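Grotska G2 Soft Finger Gripper - demo unit, open day pricing

Shown at the Rutby open day, 2019-08-23. Fabric covered fingers, wrist camera, thin sheet handling.
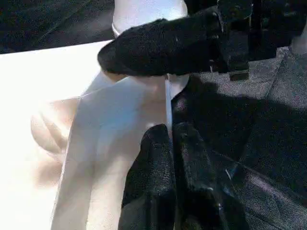 Nasrin Najafi asked whether the black covers leave lint on the parts, and said her line would send back anything with fibers on it. Fair question, and one we got a lot. Short answer: new covers shed. Brush them off before first use and swap them on schedule. For clean packing order the smooth sleeve instead (see Options).

What it is

Two-finger gripper for thin, light, floppy stuff. Both fingers wrapped in black fuzzy fabric, rounded tip on the upper one. Made for film, paper, thin panels, bags. Not for sharp edged metal, not for anything oily.

Fits the Nazari arm with no adapter. Other arms need the plate, sold separately.

What we ran on the day

Sheet pick from a flat table, all morning. Visitors could bring their own samples and lots did. Paper, poly film, a seed packet, someones parking permit. Afternoon was bag handling plus a short session on teaching new grips by hand. Next open day is in November, same building, same format. Bring samples again, flat ones please, nothing larger than a dinner tray.

Specs

Finger covers: fuzzy fabric, black, replaceable
Opening: 70 mm max
Weight with camera: 328 g
Camera: wrist mount, color, fixed focus
Cover change: no tools, pull off and slide on
Power: from the arm, cable included
Cycles between cover changes: depends on the material, start with a check at end of every shift

Price

$1578 for the gripper, camera and one set of covers. Open day visitors take $50 off, put RUTBY in the order notes. One per customer. Does not apply to spare covers or the adapter plate.

Options

Smooth sleeve set - for clean packing, less grip on film
Spare fuzzy covers, pair
Adapter plate for non-Nazari arms
Grindwood bench stand, holds the gripper for setup when it's off the arm

Lighting - read this before you email us

White table plus white parts plus strong overhead light is hard on the camera. The table washes out and you lose the edge of the part. Same in our demo cell as in yours. Turn the light down or put a gray mat under the work. Exposure can be set by hand in the camera menu, second page. Auto works okay on darker tables.

Also the fingers throw a shadow. If your software looks for edges, mask the area close to the tips or it will pick up the shadow line as a part.

Questions from the day

Can it pick one sheet off a stack? Sometimes. Depends on static and how fresh the stack is. We don't promise it. Fan the stack first.

Can the covers be washed? Hand wash, cold, air dry. Not the dryer, they shrink and then won't go over the finger.

Can I buy the camera alone? No.

Does it have force control? Yes, 10 steps set in software. Thin paper wants the bottom two. Start low and work up, a tight grip puts creases in film and they dont come out.

Do you rent? Two week loan inside the region, ask for Houshang Moradi at the Rutby desk. He has the loan calender and the deposit form. Loan units go out with used covers, order a fresh pair if that matters to you.

Shipping

In stock units leave within the week. Smooth sleeves are on backorder, we will mail when they land. Returns accepted unused, covers still in the bag.

Orders and questions through the contact form. Put the arm model in your message or we just have to write back and ask.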